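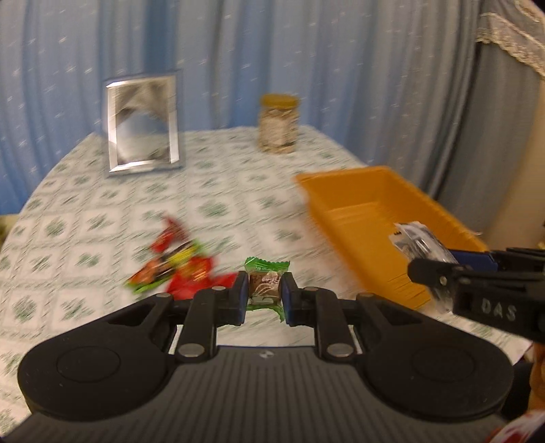 发布日期:2025年5月14日 星期三
撰文:Stitedano 软件组

关于我们

Stitedano 是一家写软件的公司。我们写的软件让机械手知道东西在哪里、该怎么拿、拿起来之后往哪里放,以及放歪了怎么补救。公司现在有42个人,绝大多数在写代码,剩下的人在帮写代码的人把代码跑到真机上去,这两拨人每天中午坐在一起吃饭,吵得很热闹。

我们不造机械臂,也不打算造。市面上的硬件已经够多够好了,真正让人着迷的地方在于:同样一副夹爪,换一套感知和规划,表现可以完全是另一副样子!我们就是被这一点吸引进来的,到现在还没腻。

为什么总盯着小东西

很多客户第一次来,都会问我们为什么老是在跟零食包装袋较劲。道理很简单,家里和便利店里的东西,一大半都是这种货色:软的、皱的、反光的、透明的,形状每次都不一样。一颗拧着糖纸的糖果,两头的锯齿边薄得几乎没有厚度,中间却是硬的,夹的位置偏一点,糖就会在指尖上转过去。透明塑料袋更麻烦,深度相机经常直接看穿它,点云里只剩下印刷的那几块字,孤零零地飘在半空。还有带花纹的桌布,格子加小碎花,对分割模型来说简直是一场考试。

我们喜欢这种难度。一个在纯色台面上抓方块抓得漂亮的系统,搬到铺着花桌布、后面还挂着窗帘的餐桌上,常常第一分钟就露馅。所以我们的测试从一开始就放在像样的生活环境里做,桌布、相框、玻璃罐都照常摆着,双手一起干活,一只手夹着东西,另一只手往托盘里放。

我们在做的几件事

Wisum:感知

Wisum 是我们的感知模块,也是公司最早的一块代码。它的任务是从腕部视角和外部视角的画面里,给出物体的轮廓、大致姿态和可以下手的位置。腕部视角有个特点,夹爪自己会占掉画面的一大块,而且离得近、动得快,目标稍微一动就糊。早期版本一见到运动模糊就把同一个包装袋认成两个,我们为这个问题折腾了一个冬天。现在的做法是让模型同时输出一个置信度,糊得厉害的时候就老老实实报低分,由后面的规划模块决定是慢下来再看一眼,还是先去处理别的物体。

反光和透明物体是单独训练的。我们手里这一类的标注片段有3,105段,每一段都由两个人分别看过,意见不一致的再拉第三个人来看。标注规范改到现在,最长的一节讲的是“皱成一团的袋子到底哪里算边缘”,新同事入职第一周都要读,读完一般会有很多意见,我们欢迎这些意见,有几条已经写进去了。

Matar:双臂规划

Matar 负责规划,重点是两只手怎么配合。单臂规划有大量成熟的方法可以用,两只手一起动就有意思多了:左手夹着糖停在桌子中间,右手要把一包东西送到托盘上方,两边的连杆都不能碰到对方,也不能扫倒后面的罐子。如果两只手轮流等,动作当然安全,可是慢得让人着急。

Matar 的思路是把两只手的轨迹放在同一个时间轴上求解,允许其中一只在途中临时让路。规划器每40毫秒重新看一次局部环境,如果感知那边报来的位置变了,它只改后半段轨迹,前半段继续走。这个“只改后半段”听上去平平无奇,写起来真的很费劲,接缝处的速度要连续,加速度也要连续,稍有不慎机械臂就会打一个小哆嗦。我们内部管这个叫“打嗝”,回归测试里专门有一组用例就叫这个名字。

放置也归 Matar 管。许多人以为难在抓,我们的经验是放同样磨人。浅托盘有斜边和外沿,袋子靠得太近会挂在边上,松手太高会滑到角落里去。规划器会先估计袋子下垂的那一截有多长,再定松手高度。这部分模型目前还比较粗糙,硬一点的包装效果不错,特别软的还在改。

力控和手指

夹爪指尖的软垫能帮很大的忙,但软件这边也得懂得用它。我们的控制层会根据电机电流和指间开度,推算手里的东西是硬的还是会塌的,然后调整夹持力。夹糖果和夹空包装袋,所需要的力差得很远,用同一组参数一定有一样做不好。控制层的接口写得很薄,换一种夹爪,通常只需要补一份几何描述和一份力曲线,不用动上面的代码。

Benermont:工具链

Benermont 是一套内部工具,后来合作方看到了都想要,我们就把它整理成了可以单独交付的产品。它做的事情挺朴素:把一次操作的画面、关节数据、规划结果和日志对齐到同一条时间线上,拖动进度条,所有东西跟着一起走。您可以停在两指刚合上的那一刻,看当时感知给了什么、规划打算干什么、电机实际做了什么。

我们对这个工具有特别的感情。没有它之前,查一个问题要开五六个窗口,靠眼睛对时间戳,对着对着就到晚上了。有了它,刚来实习的同学也能在当天下午找到自己的第一个 bug。目前回放库里收着188个典型的失败案例,每个都写了原因和当时的处理办法,有的还附了一段不太客气的自我批评。新版本发布之前,要把这些案例全部重跑一遍。

我们怎么工作

代码评审很认真,也很轻松。谁都可以给谁提意见,入职两天的人也可以对核心模块说“这里我看不懂”,看不懂就是一条有效意见,作者要么改代码,要么补注释。

每周有一个下午不排会,大家都到实验室里上真机。做感知的去看规划怎么失败,做规划的去摸一摸包装袋,写工具的在旁边看别人用自己的工具时皱眉头。很多好主意都是这样冒出来的,比如置信度低时减速的那个逻辑,最早就是一位前端同事随口问的一句“它看不清为什么不慢一点?”

我们会写很多文档,中文为主,接口说明另有英文版。设计文档里要求写清楚试过哪些办法、为什么放弃,这一节往往比正文更有人看。

仿真我们也用,而且用得很多。轨迹规划、碰撞检测和大部分回归测试都先在仿真里过一遍,夜里跑,早上看结果。但软包装的变形在仿真里总差那么一点意思,塑料膜摩擦的感觉更是差得远,所以涉及接触的改动,合并之前一律要有真机记录。这条规矩拖慢过几次发布,我们商量过要不要放宽,最后还是留着。

和谁一起做

目前的合作方主要有三类:做零售拣选的集成商、做家庭服务机器人的整机团队,还有几所高校的实验室。集成商多半直接用 Wisum 加 Matar,整机团队喜欢只拿其中一块去跟自己的系统拼,高校最常用的是 Benermont。三种方式我们都支持,接口文档是同一份。

如果您手里的物体比较特别,比如奇形怪状的零件、会散的东西、一碰就响的包装,请一定跟我们说说!寄几件样品过来更好,我们会在桌上试一试,再把完整的回放记录发给您,成功的和没成功的都在里面,方便您自己判断合不合适。

接下来的打算

今年的重点在两件事上。一是让两只手能做真正的接力,一只手把东西递给另一只手,中间不落桌。硬物递接已经可以演示,软包装递过去之后姿态变化太大,感知要重新找一遍,这段时间我们想压得更短。二是把夹持力的估计做成在线学习,系统夹过几次同类物品以后,自己把参数调好。计划在12月之前放出第一个给合作方试用的版本,接口可能还会变,愿意一起踩坑的团队可以提前来登记。

加入我们

我们长期招做视觉、运动规划、控制和工具开发的同事,也收实习生。学校和专业不限,我们更想看到您自己动手做过的东西,哪怕是一个跑得磕磕绊绊的小项目,把它哪里不行讲清楚就很好。面试分两轮,第一轮聊代码,第二轮来实验室,跟我们一起调一段真实的抓取。第二轮没有标准答案,可以随便提问,也可以随便用 Benermont 翻历史记录。

想参观的朋友也可以预约,实验室每个月开放一次。请穿方便走动的鞋子,地上线比较多。

最后更新:本页内容随产品版本不定期更新,当前为最新版

联系我们 | 版权所有 © Stitedano 保留所有权利 | 返回顶部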